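Skip to content
Home | Projects | Try It | Clubs | Ask Us | Grown-Ups

We use cookies to remember which pages you like. OK | Tell me more

How Does a Robot Learn to Do the Dishes?

Think about the last time you put away clean dishes. You opened the dishwasher, reached in, grabbed a cup, and put it on a shelf. Maybe you were talking to somebody the whole time. Maybe you were thinking about lunch! Your hand just did its job.

Now imagine teaching a machine to do that same thing. It has never held a cup. It doesn't know what a cup is. It doesn't know that a plate will break if you drop it, or that a fork has a pointy end, or that a bowl can be stuck under another bowl. Where would you even start?

That's the question our after-school robot club, the Salinas Robot Club, has been working on. We meet every Wednesday at 4 o'clock, and there are 16 kids in the club, from fourth grade up to eighth grade. Our project is called Drilora, and the robot arm we use is named Flernero. (We voted on the name. "Dish Beast" came in second, and a few people are still sad about it.)

This page explains how the whole thing works. You don't need to know anything about robots to read it.

First, what does a robot arm have?

Hold out your own arm. You have a shoulder, an elbow, and a wrist, and each one bends or turns in its own way. A robot arm has joints too. Inside each joint there is a motor, and the computer tells every motor how far to turn. If you turn the shoulder motor a little bit, the whole arm swings. If you turn the wrist motor a little bit, only the end moves.

At the very end is the gripper. That's the robot's hand. It doesn't have five fingers like yours. Lots of grippers have just two, and they squeeze together to hold something. Try this: tuck in your ring finger, your pinky, and your middle finger, and pick things up using only your thumb and pointer finger. A pencil is easy. A cup is okay if you pinch the rim. Now try a big dinner plate (a plastic one, please!). It tips, right? That's what a robot has to deal with every single time.

We spent one whole meeting doing this. Everybody had to unpack a lunch box with a two-finger grip. Grapes were the hardest. Somebody's sandwich got squashed flat.

Next, how does the robot see?

A robot can use cameras. One kind of camera sits off to the side and watches everything, like a person in the bleachers. Another kind rides on the robot's wrist, right behind the gripper, so it goes wherever the hand goes.

Imagine you had an eye in the palm of your hand. You'd get an amazing close-up view of anything you were about to grab! But your own fingers would be in the way a lot, and things off to the side would disappear. You'd also have a hard time telling which way was up. Wrist cameras have those same troubles, so it helps to have a side camera too. The computer puts the views together.

Light matters more than we expected. When the light is very bright, a white floor can turn into one big glowing patch, and the computer can't find much in it. Shiny wires are tricky as well. They sparkle in one spot and go dark in another, and if the arm moves a tiny bit, the sparkles move too. Your brain is so good at this that you never notice. A computer needs practice.

Then, how does it learn?

There are two main ways to get a robot to do a job.

The first way is to write down every step. Go up this much. Turn this much. Close the gripper. This works great if everything is always in the same place. In some factories, a robot can do the same move all day long because the parts always show up in the same spot.

But dishes are never in the same spot! Yesterday the blue cup was in the back. Today it's on its side with a spoon in it. If the robot only knows "go up this much and close," it will grab a handful of air.

The second way is to show it. A person steers the arm and does the job while the computer saves everything: what the cameras saw, where each joint was, and when the gripper opened and closed. One try like this is called a demonstration, or a demo. After lots and lots of demos, the computer starts to find patterns. When the camera view looks like this, people usually move like that.

It's a lot like learning to tie your shoes. You could read a page of instructions, but it's much easier if someone shows you over and over.

Our goal was 100 good demos of taking one thing out of a dishwasher rack and setting it down. A good demo means the arm didn't bump the rack and didn't drop anything. If it did, we marked it with a red sticker in the notebook and did it again. We have a lot of red stickers.

While all that is happening, the computer is saving pictures the whole time. One afternoon we checked the folder and there were 3127 of them, from just that one meeting!

What is it like to drive the arm?

Weird! And really fun. You hold a controller, and when you move it, the arm moves too. At first everyone goes too fast. The arm swings past the cup, so you swing it back, and then you go past the cup again on the other side. Our coach tells us to move as if we were underwater. That helps a lot.

We work in pairs. The driver drives. The spotter stands outside the tape line with a hand near the stop button and calls out things like "left" and "lower" and "you're about to hit the rack." Then you trade. Being the spotter sounds boring, but you start to see things the driver misses.

Some club rules, in case you want to borrow them:

Stay behind the tape when the arm is on.
Long hair gets tied back.
One person talks to the driver at a time.
Anybody can press stop, for any reason, and nobody gets teased for it.
Only plastic dishes. We learned about that one from another club.

The tricky part: getting to the rack

Most people guess that grabbing is the hardest part. For us it was getting the hand to the right place before grabbing. A dishwasher rack is full of thin metal wires that stand up in rows, and a gripper is pretty fat next to them. If you come in too low, you hit the wires. If you come in from the wrong side, one finger ends up outside the rack and can't help at all.

So before each grab there's a part we call the hover. The driver holds the gripper open in empty space and checks the wrist view. Where's the rack? Which finger is closer? Is there room to come down?

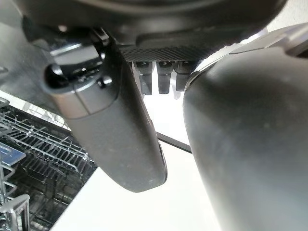

Coller

With a wrist view like this, the fingers look gigantic, and that's just because they are so close to the camera. The gripper is over the bright white floor, and the wire rack is down in the left corner with something small, flat, and blue among the wires. A driver who wanted the blue thing would have to bring the hand across to it first. Closing the fingers at this spot wouldn't catch anything!

Try covering up the rack with your thumb. Now how would you know where you were? You'd have the black strip on the floor, and that's about it. Small clues like that strip can be a big help when you're driving by camera. Our drivers pick a clue before they start and say it out loud to the spotter.

Does it work all by itself yet?

Sometimes! When we let Flernero try on its own, it usually gets close. It likes cups best. Flat things give it trouble, because there isn't much to pinch, and it will sometimes stop above one and wiggle as if it's making up its mind. (It isn't really thinking it over. The computer has two patterns that both seem okay, and it keeps switching between them.)

When it misses, we look back through the pictures and try to work out what confused it. Then we record more demos of just that kind of moment. By July we want to have almost 100 more, all of them with flat things – lids, saucers, little plates.

Try it at home: the blind driver game

You need a partner, a pair of kitchen tongs, an empty dish rack or a shoe box, and some plastic cups and spoons.

The driver closes their eyes and holds the tongs. The partner is the camera, and can only describe what's near the tip of the tongs. No saying "the cup is by the window"! Only things like "there's a wire on your left" or "I see a handle under you." Try to move one cup out of the rack and onto the table.

Then trade places. After that, play again with a second camera person who stands far away and is allowed to describe the whole table. Was it easier? How much? Write down how many tries each way took you. That's a real experiment, and it's the same one we did in our second week.

Words to know

Gripper: the part of a robot that grabs.
Joint: a place where the arm bends or turns.
Demo: one recorded try, with a person steering.
Spotter: the helper who watches the driver's space.
Hover: our club's word for waiting above or beside something before you grab it.

Comments (4)

robo_otter: we did the tongs game and my brother dropped the spoon in the dog's water. second camera helped SO much

Mom of two in the back row: My daughter wants to know if left-handed drivers have a harder time with the controller. She's a lefty and already worried.

Salinas Robot Club: Hi! Two of our drivers are lefties and they do great. The controller works the same in either hand. Tell her to come try it.

pancake77: dish beast should have won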